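Notebook, Clunmont cell, Saturday

Picking up the placing work again. Question for today is whether the Jedus policy does better when the wrist views are weighted up over the fixed view. Dogar (the old baseline) goes in the same session so the lighting is the same for both.

Dataset is the 1,412 two-arm demos, same split as in January. Trained both from scratch, 300 epochs, seed unchanged. Objects are the small bottle, the toy microphone and the flat pale piece with the little emblem. Marble floor sheet, terrazzo walls.
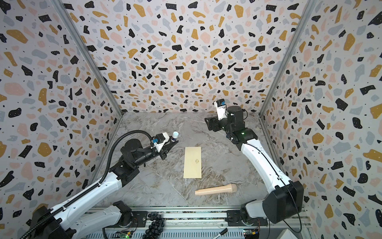

Checked the wrist streams before starting. Left stream lagged on the first try, so I restarted the Tasico logger and it came back in step with the right. Did not touch the extrinsics. If the numbers look odd later, check those first.

Protocol: 50 trials per policy, alternating, so drift hits both the same. Success means the target is released upright and stays up until the arms are home. A drop, a tip or a timeout is a fail. No partial credit this time. Last round's half points made the two runs impossible to compare.

Jedus closes on the bottle later and slower than Dogar does. Fewer knocks on approach, but it hesitates over the pale piece and sometimes times out there. My guess is that the wrist view loses contrast against the floor. The fixed view should cover for that, and with the weights turned down it doesn't.

Dogar fails the old way: good approach, early release, bottle tips.

Both are worse when the microphone is moved toward the left base. Only a handful of demos have it over there.

Action chunk was left at the default for both. Tried a shorter one on Jedus after the main set and got jerky wrist motion, so put it back. Those runs are tagged and not in the tally. 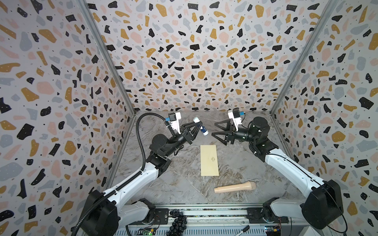
To do

Retrain Jedus with equal view weights, same seed.
Plot grip closing time against outcome.
Record more demos with the microphone on the left.
Copy logs off the cell machine. Disk warning came up at 1,000 files again.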